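Plorkance Refill Pens for Counter and Shelf Display

Reference: loose stock, ballpoint, assorted barrels

The Plorkance ballpoint is supplied loose, in bulk, to shops, schools and offices that go through a large number of pens in a year and do not wish to pay for individual packing. It is a plain capped pen with a medium point. The barrel colour matches the ink, so that red, black and dark blue may be told apart at a glance by customers and by staff filling the shelves.

The range has been stocked by Omcombe Stationery Supply for trade customers in all regions. Orders are accepted by account holders only. New accounts may be opened through the trade desk, under the care of Kaede Matsuda.

## Specification

| Item | Detail |
|---|---|
| Type | Ballpoint, capped |
| Ink | Red, black or dark blue |
| Point | Medium |
| Pens per carton | 300 |
| Smallest order | One carton, single or mixed colour |
| Line length per pen | 1,540 metres |
| Refill | Available separately, by colour |

Line length is measured on plain office paper under light pressure. Rough or coated paper will shorten it.

## Choosing a carton

Cartons may be ordered in a single colour or mixed. The mixed carton is filled by weight and the share of each colour is not fixed. Customers who require an exact number of each colour should order single-colour cartons, which carry the same price per pen.

Red is the colour most often asked for by schools, and supplies run low in November. Accounts that expect to need red pens at that time of year are advised to place a standing order. A standing order can be changed or stopped at any time before the goods leave the warehouse, and there is no charge for doing so.

Refills are sold in packs of 10. They fit the current barrel and the earlier one with the ribbed grip, but not the Plorkance fine-point pen, which takes a narrower tube.

## Storage and display

Pens should be kept capped and away from direct sunlight and heaters. They may be stored lying flat or upright with the point down. Long storage with the point up can cause the ink to draw back, and a pen left in this way may need a few strokes on scrap paper before it writes evenly.

The pens may be sold from any open container deep enough to hold them. The Trundero display pot is intended for this purpose and holds 80 pens upright. A plain plastic basket serves equally well on a low shelf or beside a till, although loose pens become mixed as customers search through them. Retailers who sell by colour should sort the container at regular intervals and gather each colour into a bundle before it is put back.

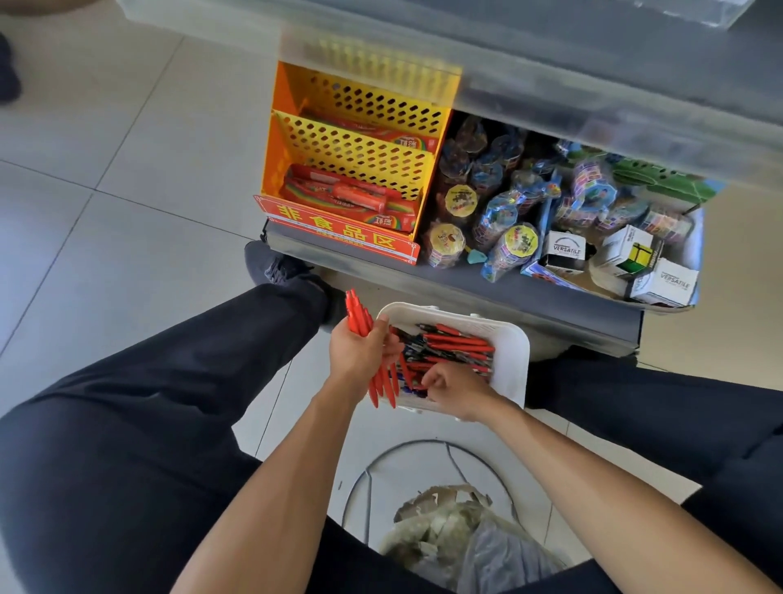 Tomoyo Ebihara wrote to the trade desk that her branch had given up sorting at the shelf altogether, and now keeps the red pens in one pot and everything else in another. Customers found what they wanted sooner, she added, but the black pens sold more slowly than before — she would be glad to know whether other branches had seen the same.

The trade desk has received similar remarks from two other accounts. Where separate pots are used, it is suggested that the darker colours be placed nearer to the front.

During sorting, each pen should be checked for a missing cap, a split barrel or ink at the point. Pens with any of these faults should be taken off sale and kept to one side for return. Caps can be bought in bags, by colour, under the same account.

## Returns

Faulty pens are credited in full if they are reported within the period stated on the invoice. The carton label, or a clear copy of it, must be sent with the claim. Pens that have been priced with a sticker can be credited for a fault but cannot be exchanged for another colour.

Unopened cartons may be returned for exchange. The cost of carriage is met by the customer, except where the wrong goods were sent.

## Enquiries

Trade accounts and standing orders: Kaede Matsuda
Returns and credits: Tetsuya Furukawa

Prices on this page were last revised on Mar 23, 2019 and are given without tax in the trade list, a copy of which is sent with each first order.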